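Estelora Kitchen Notes
@esteloranotes

Short thread on glass lids for small saucepans: fit, steam holes, knobs. 1/11
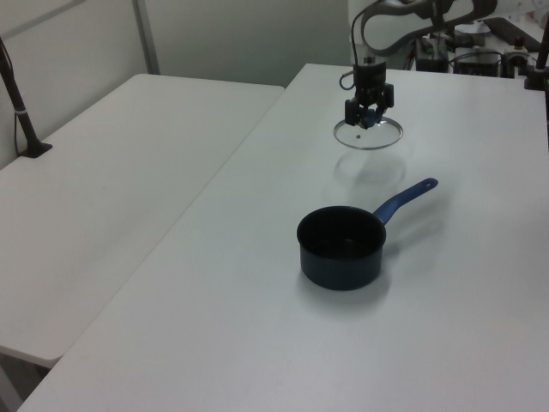 Most people replace a saucepan when the lid goes. There is usually no need. A lid is sized by the inside diameter of the pan at the rim, and that is the only measurement worth taking. 2/11

Measure inner wall to inner wall, straight through the center. Do it twice, at right angles. A pan that has been dropped is often slightly oval, and a round lid will rock on it. If the two readings differ by more than 3 mm, stop shopping for lids. 3/11

Product pages mix up inside diameter and overall diameter. Gruber lists the inside figure. Atley lists the outer edge of the rim. Same lid, two numbers. Check the drawing if there is one. 4/11

Steam hole: a small one is enough for a small pan. It vents slowly, so starchy water will still foam over at a hard boil. Turn the burner down before you blame the lid. Keep the hole facing away from the handle, or the steam goes over your knuckles. 5/11

Clean the hole with a wooden toothpick. A metal pin can chip the edge of the glass on a lid with no grommet. 6/11

Knobs. Nearly all are held by one screw from the underside. They loosen with heating and cooling. Tighten by hand, then a quarter turn with a screwdriver. More than that and you are loading the glass around the hole. 7/11

Replacement knob I use is the Gevo 1409. Fits a standard screw, comes with two washers. Both washers go on, one each side of the glass. 8/11

Dark interiors make it hard to judge water level through a fogged lid. Lift it straight up and hold it level for a second so the condensation doesn't run onto the stove - then tip it over the pan to drain. 9/11

Do not put a hot glass lid under the cold tap. I let mine cool on a dry towel. Last March I logged a lid at 104 °C coming off the pan, and it took 70 minutes on the counter before I was happy to wash it. Overcautious, probably. 10/11

Storage: upside down on the pan, knob inside, if the pan is deep enough. Handles hang, lids don't. Sizing chart for the older Atley pans goes up next. 11/11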